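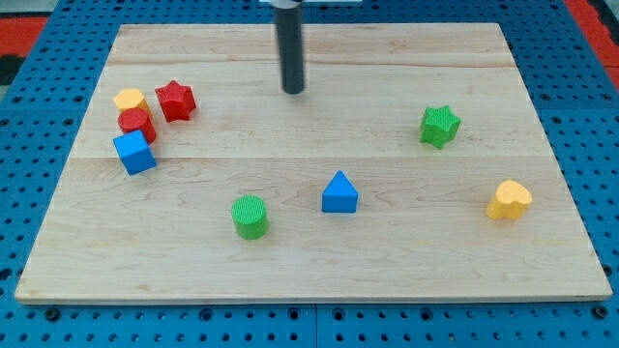 Lesezeit: 2 Minuten

Codstead Holzarten-Glossar — Datenblatt

Kurzbeschreibung
Das Glossar umfasst 2492 Einträge zu Handelsnamen, botanischen Bezeichnungen und regionalen Benennungen von Nutzhölzern. Es richtet sich an Bibliotheken, Fachverlage und Übersetzungsdienste.

Herkunft der Daten
Grundlage sind die Wortlisten der Sammlungen Homov und Carrilho. Dubletten wurden zusammengeführt, abweichende Schreibweisen bleiben als Varianten erhalten. 222 Einträge sind bislang ohne gesicherte botanische Zuordnung — sie tragen im Feld »status« den Wert »offen«.

Aufbau
Jeder Eintrag besteht aus 10 Feldern. Pflichtfelder sind Kennung, Hauptbenennung, Sprache und Quelle. Die Dateien liegen als CSV in UTF-8 vor, Trennzeichen ist das Semikolon.

Einschränkungen
Historische Benennungen aus dem Bestand Cludier sind nur in Auswahl enthalten. Für zollrechtliche Erklärungen ist das Glossar nicht geeignet.

Pflege
Korrekturen werden gesammelt und jeweils im Juli eingearbeitet. Meldungen sind unter Angabe der Kennung und einer Belegstelle einzureichen.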